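Game Design 2: Turn Structure and Simulation
Handout 4, revised 16/08/2022

Reading before class: the Grandow rulebook, sections on movement and supply. Bring your copy, we will mark it up.

1. Two layers, two clocks

Many strategy games run on two layers. On the campaign layer the player moves fleets or armies on a map, one turn at a time. On the battle layer the same units fight in real time. The layers keep different clocks, and most of the bugs in student projects come from the handover between them.

Grandow is our main case. Its map has 261 sea zones and each turn stands for one week. A battle lasts a few minutes of play, and the campaign clock stops until it ends. Damage carries back to the map. Ammunition does too, but crew fatigue does not, and players noticed.

2. What gets passed across

Write down every value that leaves the map when a battle starts, and every value that comes back. In the Sestau prototype the list had 71 entries. Most were never read by the battle code. Cut yours before you write any of it.

Terms to know:
Handover: the moment control moves from one layer to the other.
Auto-resolve: a battle settled by formula, without play.
Fog: what a player is not allowed to know about enemy units.

3. Auto-resolve

Players skip battles they expect to win. If the formula is harsher than real play, they feel punished for skipping. If it is softer, they stop playing battles at all. The Atanasov method runs the battle code at high speed with simple orders on both sides and takes the result. It is slow on large fleets. A table lookup is faster and easier to tune.

Zallstead used a table with 668 rows, built from test battles. Look at how it treats retreat: a fleet with an open zone behind it loses fewer ships.

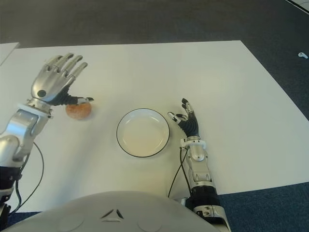
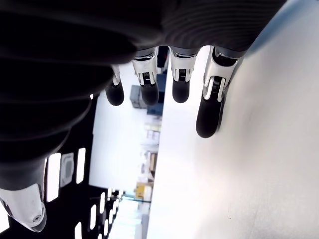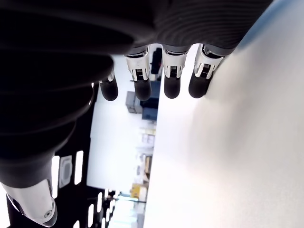
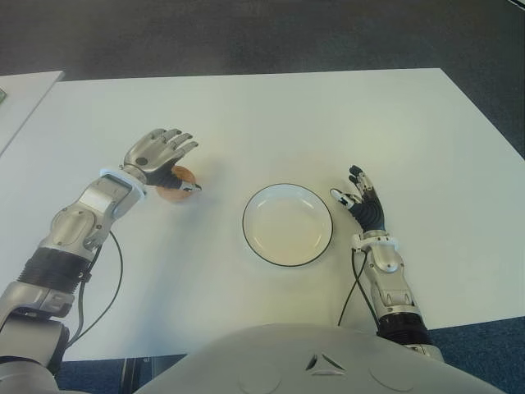 4. Fog and the second player

Fog is simple on the map and hard in battle. A scout that spots a fleet in April may find nothing there in the next turn, but the battle layer needs exact positions. Decide which layer owns the truth. In Grandow it is the map, and the battle layer asks for positions once, at the handover.

Assignment

Draw the handover for your own project on one page. Show both clocks. List the values going each way and mark the ones you could drop. If your game has auto-resolve, say which method it uses and work through one battle by hand. Projects with a single layer should use Sestau instead; the files are in the course folder.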